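Wipe down a painted tabletop before you wax it, or the wax will seal the dust in. These steps are for water-based paint that has cured for at least 16 days.
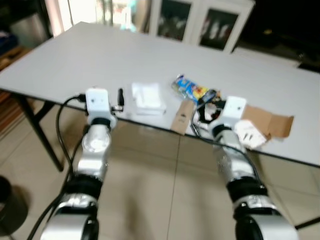 Last changed: 29/07/2026

1. Mix 2 capfuls of mild soap into a bucket of warm water.
2. Wring the cloth out well and wipe with the length of the table.
3. Dry it with a clean towel — paper towels leave lint.
4. Rub on a thin coat of Trastach clear wax and let it haze.

Leave the edges for last. They take less wax than the top, and any extra collects on the underside.

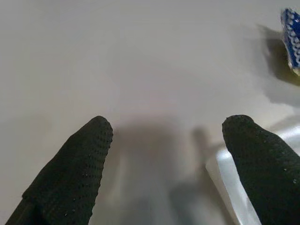 Buffing takes longer than waxing. Use a dry cotton cloth and light pressure, and turn the cloth often. Check your work from a low angle with a light on the far side. A pale top with a soft, even glow and no marks is what you want. If you see streaks, buff again before adding wax. A second coat can go on the next day. In December, or in any cold room, give it 2 days.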